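Scratch, Scuff, Streak: How English Speakers Sort the Marks on Old Metal
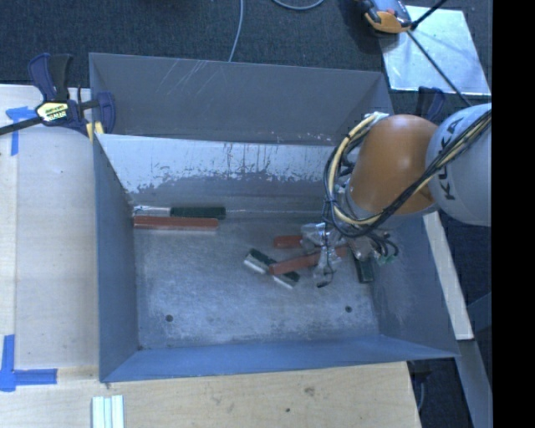

RESEARCH ARTICLE / WORDS AND MATERIALS

Figure 2. Several kinds of wear on one metal bin: pale diagonal scratches on the tall rear panel, dark vertical streaks and flaking marks along a ragged change of tone, and cloudy scuff marks on a side wall.

4. Results for the wear words

4.1 A crowded corner of the vocabulary

English is wonderfully rich in words for damage that doesn't matter very much. A pot can be scratched, scuffed, dinged, nicked, pitted, dulled, or rubbed, and it will still boil water. The Sulten word list, which we used as our starting point, gives these terms a few short lines under "appearance, poor." We think they deserve far more room than that, and the material in this section shows why.

The collection holds 1234 spoken descriptions of worn household and workshop objects. Within them we marked 2353 uses of a wear word, counting repeated uses by the same speaker. Everything was coded twice, once by the author and once by Yae Hamada, who worked from the recordings alone and had not read the first round of codes. Where the codes differed we kept both and report the item as open.

Very common words behaved as expected. "Scratch" turned up everywhere and went with nearly every material, including cloth, which surprised us. The middle of the list is where things get exciting.

4.2 Lines and patches

Speakers draw a firm line between marks that have a direction and marks that don't. "Scratch," "score," and "streak" belong to the first group. "Scuff," "bloom," and "dull spot" belong to the second. When a speaker began with a word from one group and then corrected it, the correction nearly always stayed inside that group: a scratch became a score, and a scuff became a rub. Crossing over was rare, and when it happened the speaker usually slowed down and started the sentence again.

The two groups often sit side by side on a single object (Figure 2), so the choice between them can't be put down to the object alone. It also can't be put down to metal. We found the same split in talk about leather shoes, school desks, and a much-loved set of Famel enamel bowls, where one speaker said the rim was "scratched, no, scored, like with a fork" and then went on to call the inside "just kind of cloudy."

"Cloudy" is worth a pause. It is a weather word, borrowed for glass and then, it seems, borrowed again for any surface that has lost its shine in a soft-edged way. Our younger speakers used it freely. Older speakers liked "foggy" or "milky," and one of them offered "breathed on," which we have not seen in any word list and would love to hear again.

4.3 Words with a story inside

A second split cuts across the first. Some wear words say only what a surface is like, while others carry a small account of how it got that way. "Flaking" tells the listener that a layer is coming off. "Spotted" makes no such promise. Morikawa, the older of the two hardware catalogs in our reading set, keeps the types apart with real care: story words appear in the repair pages and plain words in the sales pages. The Triltix catalog mixes them freely, and its repair pages are harder to follow as a result.

In speech, story words came with more hedging. People said "it might be peeling" or "sort of chipping, I guess," but almost never "it might be spotted." Speakers seem to know that a story word makes a bigger claim, and they protect themselves. We had predicted the reverse – that the vaguer words would draw the hedges – and we are delighted to have been wrong, as the pattern we found links wear words to the wider study of how people talk about evidence.

4.4 Order of mention

Given an object with several kinds of wear, speakers tended to name line marks before patches, and patches before anything that involved a change of color. Size had a weaker effect than we expected. A short, bright scratch was often mentioned ahead of a stain many times larger.

The order held in the free descriptions and in the paired task, where a listener had to pick out the right object from up to 20 others. It was looser in the paired task, and for a good reason: a helpful speaker will jump straight to whatever sets the object apart. Listeners asked for direction words too. "Which way does it run?" was the most frequent follow-up question about a scratch, and we heard no matching question for scuffs.

4.5 Open items

Two words resisted both coders. "Worn" was used for marks, for whole objects, and in a few cases for the owner. "Tired" did much the same. Both are left out of the tables in Section 5 and listed separately in the appendix, with the full sentence given for each use.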